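How to Request a Community Gift from the Fodau Members' Fund

The Fodau Members' Fund makes charitable gifts to nonprofit organizations serving the Beten area. Gifts are paid from member contributions and from the proceeds of fundraising events held at Cillari Hall. This page explains how to prepare a request, submit it, and report on the use of a gift once it has been received. It replaces the instructions printed in earlier editions of the grant booklet.

Before you begin

Confirm that your organization is eligible. Applicants must be registered nonprofits, public schools, or public libraries. Groups without their own registration may apply through a fiscal sponsor, provided the sponsor signs the request and agrees to receive the payment. The Fund does not make gifts to individuals, political campaigns, or for-profit businesses.

You will need the following documents:

Your current registration letter
A list of your board members
Your most recent annual budget
A written estimate for any single purchase over $324

Step 1. Choose the type of gift

General gifts support the regular work of an organization. Project gifts support one activity with a start date and an end date. Equipment gifts pay for items that will remain the property of the organization, such as kitchen supplies, furniture, or medical aids. An organization may submit one request per cycle and should select the type that covers the largest share of the cost.

Step 2. Write the statement of need

The statement should be no longer than two pages. Describe the people you serve, the need you have identified, and how the money will be spent. Use plain language and give amounts in whole dollars. If other funders have already been approached, name them and state whether their decision is pending — a pending request elsewhere does not count against you. 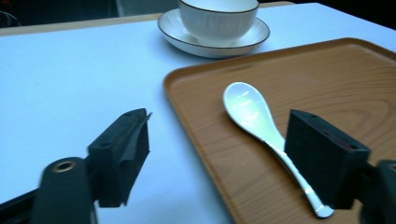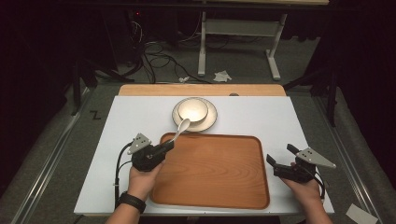
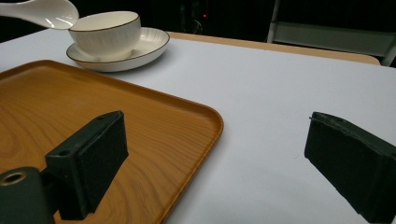 Wooden tray on a white surface.

Step 3. Complete the budget form

Enter each expense on its own line. Include any discount offered by a supplier, and list donated goods separately at their fair value. The total on the form must match the total in your statement of need. Requests in which the two figures differ will be returned for correction.

The Fund awards up to $809 per request. Larger projects are considered under the Dijkstra Matching Program, which has its own form and requires proof of matching money.

Step 4. Submit the request

Send one complete copy by mail or deliver it to the front office at Cillari Hall. Requests for the spring cycle are reviewed in April. Please do not staple or bind the pages. You will receive a written acknowledgment within seven days of delivery. If you do not, contact the office to confirm that your request is on file.

Step 5. Accept and report on the gift

Approved applicants receive an award letter in duplicate. Sign both copies, keep one, and return the other before the check is issued. Within 30 days of completing the purchase or project, submit a one-page report with copies of all receipts. Unspent money must be returned with the report unless the Fund has approved another use in writing — an email from the office is sufficient.

Organizations with an overdue report may not apply again until it has been received.

Last updated March 16, 2025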